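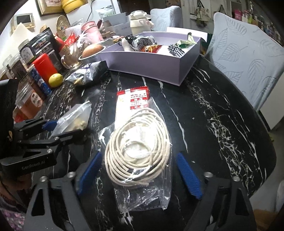 Dumholm Thursday Knitters & Cord Crafts Club » Member Boards » Yarn, Cord and String

Cotton cord for a first plant hanger?

fernandloop
Hello everybody! I've been knitting for years but my niece wants a macrame plant hanger for her new apartment, and I said yes before I knew a single knot (I always do this). I have one coil of off-white cord, still in its bag, and the label is in Chinese so I can't read the length. Would you measure it first or just start and hope?

mossypurl
Measure, please, and I say that with love. I started a hanger last September, ran short 2 inches above the bottom knot, and it has lived in a drawer ever since. I cut my strands four times the finished length now and I sleep better.

tallgrass50
Four times is plenty for a plain spiral, but I'd go five if she wants lots of square knots. I do disagree about measuring the whole coil, though. Unwinding it all is how you get a tangle the size of a cat. Cut one strand, use that as your guide and keep going.

mossypurl
Well, and then you find out on strand seven that there isn't enough for eight! Wind it around a chair back as you go and it won't tangle.

hookandkettle
I'm with the chair back. I'd also soak a little piece overnight, as my Rimetti cotton shrank more than I liked. The Viltden one hardly moved, but it frays if you look at it sideways, so tape the ends.

fernandloop
You are all so kind. Chair back it is, and I'll bring it Tuesday evening if the back room is open. Does anyone have a spare wooden ring, roughly 2 inches?

tallgrass50
I've got a whole bag of them, take two. Still say you don't need the chair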